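Nurkgate Community Boards > Home and Kitchen > Storage and Sorting

Snack box for the office: sort by type or just mix everything?
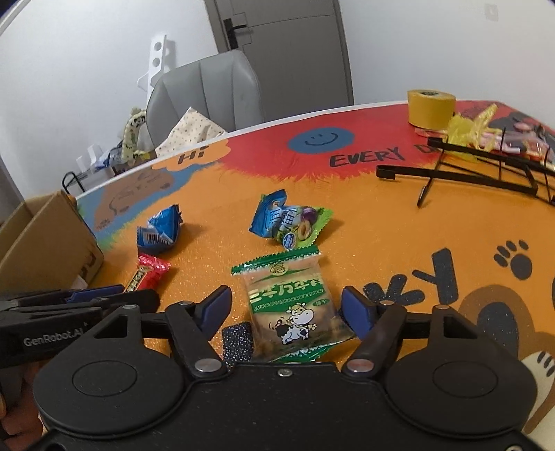

yaqinhao
Hello all. Every March I prepare a snack box for my office floor, and this year I want to do it in a more orderly way. I buy small single packets, mostly crackers and candies, and put them in a cardboard box beside the coffee machine. My budget was 246 for this round. The problem is that after two days the crackers with the cow on the packet are all broken at the bottom and the small candies disappear under everything. Should I divide the box inside, or use 2 boxes? I did the sorting on my table at home, so please be kind about the dog tablecloth or whatever I should call this print.
Yaqin Hao

Kurker
Two boxes. Crackers in one, candy in the other. Crackers should stand on their short side, like books. I did it the mixed way for a year and I was always throwing away crumbs.

peng_11
I don't agree with Kurker. With two boxes people take only from the candy box and the crackers stay there until summer. If it is mixed, they have to search a little, and they find something they did not plan to eat. It is half of the pleasure.

Kurker
They find crumbs, peng.

peng_11
Then put the crackers on top. Heavy candy at the bottom, light things above. One box is enough for one floor.

Sosden
What is the purple one, plum? If it is the soft kind, keep it away from the radiator. Mine became one big piece last year and I had to cut it with scissors.

yaqinhao
Yes, there is a plum on the packet, the blue and green one. It is a soft candy. Our radiator is just under the shelf, so thank you, I will move the box to the other side.

Sosden
Also, is that a folding rack lying at the back? Stand it up and use it! A rack is much better than cardboard, people can see what there is.

yaqinhao
I thought about the rack, but small things fall between the bars. The little red candies for sure. At the moment it only holds the yellow and pink wrappers.

Kurker
Line it with a piece of cardboard and fix it with the yellow tape. You have both on the table already.

peng_11
Now we are building furniture for crackers. How many people are on your floor?

yaqinhao
Roughly 900 in the building, but on my floor only 11. I will try one box with a cardboard wall in the middle, crackers standing on one side and candies on the other. It is between your two opinions, so maybe both of you will be a little unhappy. I put it out on Thursday morning and write again when I see what is left.

Kurker
Make the wall as high as the box, or the candy will climb over.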